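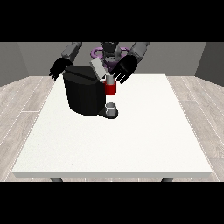

**Right hand won't back off from the pod (sim, coffee task)**

**wokell_57**
Pod goes into the red holder, then the right hand should open and back off before the left one closes the lid. In 5 runs out of 50 the lid command goes out while the right hand is still in the way. Fingers hit the lever and the arm faults on torque. Same policy, same start pose. Started after I updated on 7th January.

**gritbin**
Check your contact margin. If it's too big the sim thinks the fingers are still touching the pod when they've let go.

**wokell_57**
Margin is the default. I halved it and got the same fault.

**dirdale_ann3x**
I don't think it's contact at all. It sounds like the lid step runs on a timer. Is there a check on hand position before it starts?

**wokell_57**
No check. It waits 80 steps.

**dirdale_ann3x**
Then that's your fault. Gate it on distance from the lever.

**gritbin**
The timer worked before the update, so something else changed. A gate only hides it.

**dirdale_ann3x**
Hide it or not, I wouldn't put a timed lid close on a real arm. We trapped a finger joint that way in June and had to replace the hand.

**wokell_57**
Gate added, no faults in 50 runs. The release is still slower than it was on the old version. Will post the logs for gritbin tonight.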